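Paid participants wanted: teaching two-armed robots small household and bench jobs

Llewellyn, ground floor workshop, Trirnberg
Posted 9 December 2023

We are looking for people to spend time at our benches guiding a pair of robot arms through ordinary tasks. You do not need a technical background. Most of the people who have done this work well so far came from kitchens, repair counters, packing lines and sewing rooms.

The project is called Femitz. It asks a plain question: which everyday chores can a machine with two arms and simple grippers do today, which can it do only with a person steering, and which can it not do at all? We have a list of 60 tasks taken from homes and small shops. Some are easy to say and hard to do, such as putting the cap back on a pen, folding a dishcloth or taking one paper cup from a stack. Others sounded hard and gave us little trouble. Putting blocks in a tray was finished early and has been dropped from the list.

Where we stand now: the arms can pick up most rigid things that fit between the fingers. Passing an object from one arm to the other is less reliable. Anything that has to be turned, pulled apart or pressed together while both arms hold on is where we need the most help. Cloth, plastic bags and tape are still poor. We would like participants who are comfortable with a job that fails many times in a row.
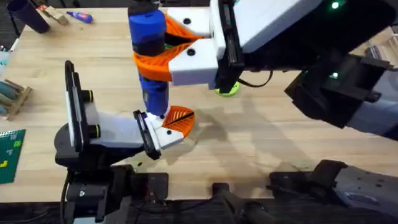

A session lasts 90 minutes, with a break in the middle. You sit at a desk with two hand controllers, one for each arm, and repeat a short task from a printed card. A staff member stays at the bench with you, resets the objects and stops the arms if needed. After each task you fill in a short sheet: what you tried, where it went wrong, and how you would have done it with your own hands. We use the sheets as much as the recordings, so please be ready to write a few full sentences.

What you will be doing

Guiding the arms through tasks from the list, including opening and closing things, sorting, wiping, stacking and handing over.
Trying the same task with the objects in different starting places.
Watching the machine try a task without help and marking the moment when you would have stepped in.
Suggesting chores we have missed, especially from shop work.

Who can apply

You must be 18 or older and able to use both hands for light, precise movements. Glasses are fine. Left-handed people are welcome, and we are short of them. You should be able to sit for the length of a session and read a card in English. If you have worked with your hands for a living, tell us what you did and for how long. Experience with video games makes the first hour easier but has made little difference after that.

Please do not apply if you work for a company that makes robot arms or grippers.

Pay and hours

Each completed session pays $60. If a fault on our side ends a session early, you are paid for all of it. Participants are booked for at least 2 sessions, and those who get on well with the controllers will be offered more. We need to fill 200 sessions in total. Morning and late afternoon times are open. Payment is by bank transfer after your second session.

The first session is mostly practice. It starts with a safety talk and a chance to move the arms with nothing on the table. Tie back long hair and leave loose bracelets at home. Lockers are provided.

Recording and privacy

The benches are recorded by fixed cameras pointed at the work area. We keep the arm movements, the video of the table and your written sheets. Your name is stored separately and is not passed to Mullard, the firm that shares the cost of the study and wants to know which packing and counter jobs are worth trying. You can withdraw at any point and ask for your recordings to be deleted.

How to apply

Write to Rhun Phillips, participant coordinator, by letter or through the contact form on the Llewellyn site, with "Femitz benches" as the subject. Give your name, a phone number, the times that suit you, and one chore you would like a machine to take over. No résumé is needed. The workshop is closed for the last week of December, and messages sent then will be answered when we reopen.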